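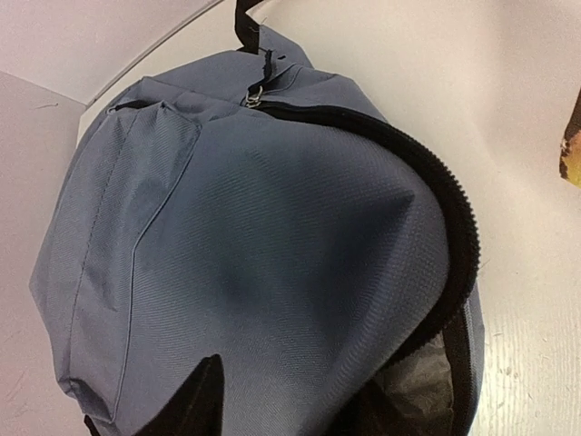

Our club awards evening is on 2 Nov 2018, and for the first time in my life I am one of the people deciding who wins things. The badminton section at Stockdale has given out a Player of the Year cup since before I could hold a racket, and the method has always been that Dorothy Mellor picks someone and the rest of us clap. In July she said she'd had enough of being glared at in the car park and wanted a system. I came away from that conversation with the rule book, four years of league results and a promise to write something fair by autumn, all of it stuffed into the sort of blue backpack with a black handle on top that every club player seems to own. It stayed in there for a good while.

The first draft gave points for league wins, which sounded sensible until I ran it and Henrik Kramer came out on 433. Henrik is very good. Henrik also plays every match going, including ones he isn't picked for, and he had nearly double the next person. Shirley Goodall, who beat him twice, came tenth. She took this well — she asked for a copy of the spreadsheet and sent it back with the formula corrected.

So now we have weightings. League results count for 69 per cent, the county tournament gets most of what's left, and the last 10 per cent is for "contribution", a word I put in myself and have regretted ever since. Omprakash Rathore thinks contribution means coaching the juniors. Henrik thinks it means turning up. Nazanin Vahidi thinks it means whoever drives the minibus back from away fixtures at midnight, and as she is the one who drives it I can see how she got there.

I have had over 30 messages' worth of opinion on this from people who wouldn't fill in a availability form to save their lives. The cup, I should say, is about the height of an egg cup and one of the handles is glued on.

Dorothy has read the final version and says it's very thorough. She also says it gives the same winner she'd have picked in July.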